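**Ticket 1050: temporary signals, Wullden Road at Moriarty Lane**

Status: open
Reported by: resident, by phone
Assigned to: Dario Marino, Flumar Traffic Systems

**Problem**
Northbound traffic on the single-lane section is held on red for up to 12 minutes. Queue reaches the Elau Street roundabout. Southbound is unaffected.

**Sunday, first visit**
Checked both signal heads and the batteries. All fine. Controller is on plan 2, the overnight plan, and hasn't switched to the daytime one. Changed it by hand and the queue cleared. 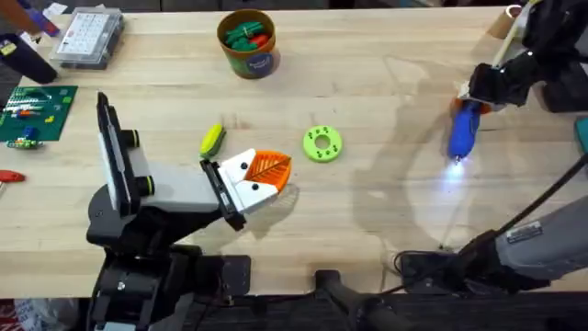

Fault came back at 16:30. Controller had dropped to plan 2 again. Clock was one hour slow, so I reset it and left the lights on manual with the resurfacing crew.

**Second visit**
Clock slow again. Swapped the controller for the spare from the depot. Northbound detector was also pointing at the barriers where the lane had been moved over, so I turned it back towards the stop line.

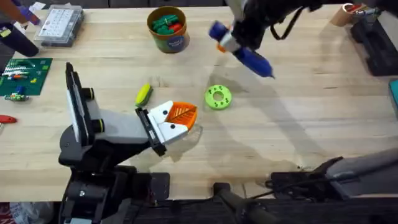 *Workbench with two robot arms, one with orange ribbed gripper fingers.*

**Still to do**
- Watch one morning peak before closing
- Ask the crew to tell us before they move the barriers again
- Detour signs on Elau Street stay up until then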